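# The Arm Above My Dryer

My first robot arm lives on a shelf over the dryer, and I love it more than is reasonable. I named it Irka. It has printed joints, a gripper with two fingers, and a wiring harness I'm not going to show anyone until I've bought more zip ties!

I started in March, at the shared workshop in Rirnbridge, where 65 dollars a month gets you a bench, a locker and the slowest laser cutter in the state. I figured I'd have the thing picking stuff up in 8 weeks (ha). What I had by then was a pile of stripped servo gears and a real fear of my own code. So I did what I should have done first and built the whole arm again in simulation, on my old laptop, at the kitchen table.

The simulator is called Kaewsai, and it lets you fill a world with whatever models you have lying around. My folder is a mess, so I've got a painted panel in there, all swirly brushwork in greens and teals, and it makes a surprisingly good test. It's flat, it sits at a tilt, and you have to get one finger on each side of the edge.

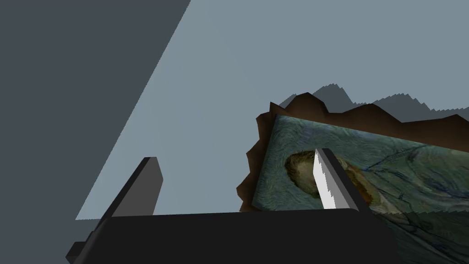
I spent 4 evenings on approach angles alone. Come in too low and the palm hits first. Come in too steep and a finger lands on the face of the thing, and then you're just pushing. I ran 2000 tries overnight with the laptop fan howling, and in the morning I sat there with my coffee scrolling through the failures like vacation photos.

The other thing I got hooked on was the view from the wrist. You lose all sense of which way is up! I've had a little low-poly pine lying on its side, pointing in from the right, with the fingers wide open and nothing between them, and it took me a good minute to work out where the arm had gotten to.

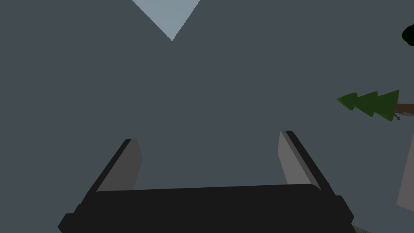 ## Back to the bench

The real Irka is getting new finger pads next, cut from a sheet of rubber I found at Adden, the surplus place out by the highway. I've also slowed the wrist way down, and I'm rerouting the cable that keeps snagging on the elbow. The dryer has to stay off while I'm testing, so there's a lot of damp laundry hanging in my hallway right now.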